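5. Handling thin and soft items

This section explains how to set up the Drudari two-finger gripper for paper, bags, cloths and other items which bend when they are held. Please finish section 4 (mounting and homing) first. If the arm was moved to another counter after homing, do the homing again.

5.1 Before you start

1. Check that both yellow finger pads sit fully on their carriers. You should feel a small click at each side.

2. Wipe the pads with a dry microfibre cloth. Do not use oil, polish or dish soap. A film on the pad makes thin paper slide.

3. Check the black tips at the ends of the pads. If a tip is torn or it turns by hand, change it (order number 1294).

4. On the tablet, open Tools – Gripper – Profile and choose Soft/Thin. The profile number 28 is shown in the top bar.

Note: Profile 28 replaces the old profile 13. If your tablet still shows 13, your software is older than the September release. Update it as written in section 2.

5.2 Gripping a paper bag

Paper bags are a good first exercise. They are light and they stand open by themselves, but they crush easily, so you can judge the force by eye.

1. Put the bag in the reach of the arm, with the handles hanging to the outside.

2. Jog the gripper to the bag until the fingers are on both sides of one edge. Use the slow speed for the last part of the way.

3. Press Close – Light. The pads should meet the paper flat, along their grid.

4. Look at the wrist camera view on the tablet. If a rope handle lies between the pads, open the gripper and approach again from a lower point.

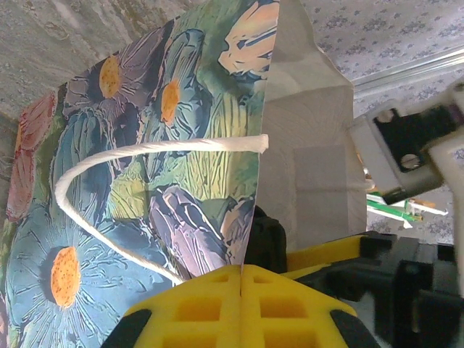 Figure 5-1. Wrist camera view: bag held at its lower edge, handle free of the pads.

5. Lift slowly and wait for two breaths. If the bag turns in the pads, raise the force by one step and repeat from number 3.

Caution: Do not raise the force more than three steps for paper. Printed bags with a glossy coat can show a permanent mark from the pad pattern.

Caution: Keep your fingers away from the pads while the status light is blue. The light force setting is still enough to pinch the skin.

5.3 Gripping a sheet or a cloth

A sheet has no shape of its own, and the arm cannot know where its end hangs. Keep the first movements short, and leave free space at the side where the sheet will hang down.

1. Fold the sheet once, so that the pads have a folded edge to close on. A single layer is possible, but it slips more often.

2. Approach the fold from above with the fingers tilted. The tilt is set under Approach – Angle.

3. Press Close – Medium and wait until the force bar stops moving.

4. Start the movement at low speed. When the sheet follows well, you can go up one level at a time.

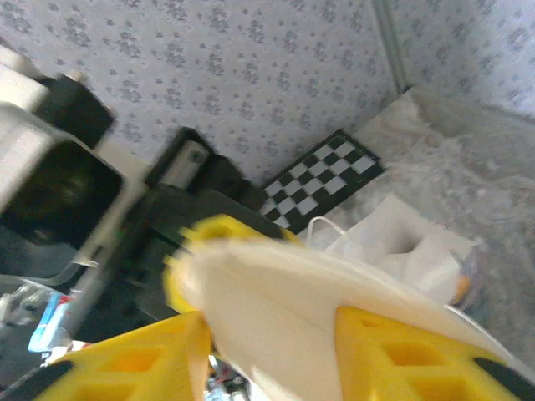
If you teach a longer path, save it in parts. A sheet that catches on something in the middle of the path can pull small items with it, and with short parts it is easier to stop and repeat only the bad piece. The red button on the base stops the arm at any moment, but the gripper stays closed. To release the item after a stop, hold Open on the tablet until you hear the tone.

Note: Quick movements make the wrist camera view blurred. This is normal and it does not damage the recording. For a sharp view, lower the wrist speed under Motion – Wrist.

5.4 If something goes wrong

Message 598 (grip lost): The item became thinner than the profile expects, or it fell. Open the gripper, fold the item one more time and repeat.

The pads close but do not hold: Clean the pads again. If this does not help, calibrate the finger travel (section 4.6).

The item stays on one pad after opening: Static charge, mostly with thin plastic in dry rooms. Touch the item with a slightly damp cloth – never the pad itself.

For other messages see the table in section 9, or write to Clivinar support with the serial number from the base plate.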